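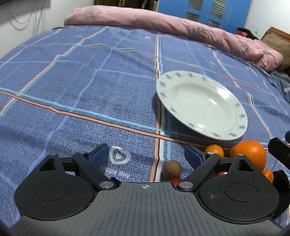 Nadhirah Khoo picked up on the second ring and started talking about drones before I'd even found my pen. The musical kind, the long held note under everything, which is what her project Kesitz is built on. I'd been wanting to interview her ever since I heard the first Kesitz record on a friend's car stereo (I made him drive around the block twice so we could get to the end of side one), and now there's a second one, Nultesgate, out since February. She sang most of it in a bedroom, next to the bed you see in the photo. "A bed is great for vocals," she told me. "It soaks up everything. I tried a real studio for two days and I sounded like I was singing in a swimming pool!"

If you haven't heard Kesitz, I'm going to do a bad job of describing it. There's harmonium, there's a frame drum, there's a lot of gambus, the Malay lute she learned from her uncle, and then on top of that she sings in a style she says she mostly made up. I asked if people ever get on her case about mixing things. She laughed for a good while.

"Oh, all the time. I had a man come up after a show and explain the gambus to me. I let him finish. He was very happy. But look, my uncle learned half his tunes off the radio. He'd hear some Egyptian orchestra at night and by breakfast he had it, with mistakes, and the mistakes were the best part. So who am I supposed to be faithful to?"

The title track runs almost the whole of side two and it was the one I most wanted to ask about. It starts with her humming and a harmonium that sounds like it has a cold, and for ages that's it. Then the drum comes in and I get goosebumps every single time. She said the harmonium does have a problem, a reed that sticks, and she's been meaning to get it fixed for years.

"Now I can't, can I? It's on the record. If I fix it I'll have to find another broken one to tour with."

She put the album out on Ploda, a tiny label that had only done tapes before. The first pressing was 750 copies, which she thought was crazy. "I said 100. I said please, 100, I don't have room for the rest under the bed." They sold out, and a second pressing is on the way, with the lyrics printed inside this time.

We got onto touring, which she likes less than recording. Her favorite show so far was at Albers, in the back room, with 50 people on folding chairs and a fan going the entire time. The fan was humming close to an A, so she retuned the whole set to match it. I asked if anybody noticed.

"One woman! She came up and said, was that the fan? I nearly hugged her. I did hug her."

What's next is a record with no lute on it, just voices, and she's nervous about it. She's been meeting three other singers on Sunday afternoons and so far they've got two pieces they like and one they argue about. I asked which one would open the album.

"The one we argue about," she said, and then her kettle went off and she had to run.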